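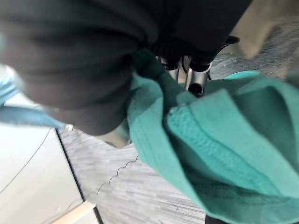 Week 6 — Cloth handling: the grip fault and what we do about it

Read before the lab. Short version of the lecture, plus bits I skipped for time. Slides are up, ignore the old set from April.

1. Why cloth is awkward

Rigid part: you know where it is once you've got hold of it. Cloth: you know where the pinch is and very little else. The rest hangs, swings, folds back over the fingers. Wrist view during a hold is often mostly fabric — teal cloth bunched up to the metal, a hem running across it, carpet showing at a slant past it. Not much in there to tell you how well the thing is held.

Hems matter. Thicker, stiffer, stitched. A pinch across a hem gives a higher force reading than a pinch on a single layer, for the same finger gap. Keep that in mind for section 2.

2. The Wirkdale fault

Case from Kauko Mäkelä's notes, used with his permission. Folding cell, two arms, cloths picked off a pile and carried to a table.

What happened, in order:
- arm closed on a cloth, force reading came up past threshold, controller logged "held"
- the reading was coming from a bunched hem jammed at the side of the fingers, not from cloth between the pads
- arm lifted, cloth slid, loose end went into the wrist joint
- joint torque rose. Controller took this for a heavy load and pushed harder
- protective stop at cycle 945

Operator then reached in to pull the cloth out. Stop was a protective stop, so drives still powered and the arm could have restarted on a reset from the panel. Nobody hurt. Logged as a near miss, quite rightly.

3. Causes

Separate the fault from the safety problem, people mix these up every year in the exam.

Fault: one sensor, one threshold, one meaning. "Force is high" was read as "cloth is held". No check after lift.

Second fault: torque limit set for the worst case load (wet towels) and left there for everything. Far too generous for a dry cloth.

Safety: no isolation before reaching in. The procedure said "make safe" and didnt say how. Araceli Becerra's point in the discussion was a good one — the reset button was out of sight of the person at the gripper.

4. Fixes made

- lift a little, pause, read force again. Drop means slip, so open and retry, max 2 tries
- torque limit set per item
- closing delay of 200 ms so the pads settle before the first reading
- lock-off at the isolator before any hand goes near the wrist, key stays with whoever is reaching in

After the changes they ran 1,725 cycles with no cloth in the joint. Slips still happened, the cell just caught them earlier. Don't write "solved" in your reports.

5. For the lab

Same rules as fix four. Kyung-hwa Tak is running the bench and will send you out if you reach in without locking off. Hair tied, sleeves up, lanyards off.

Bring: a one-page fault tree for the Wirkdale case. Top event is "cloth enters wrist joint". Do the near miss as a seperate tree.

Hand in to Fongchan Inthanon by the end of the session.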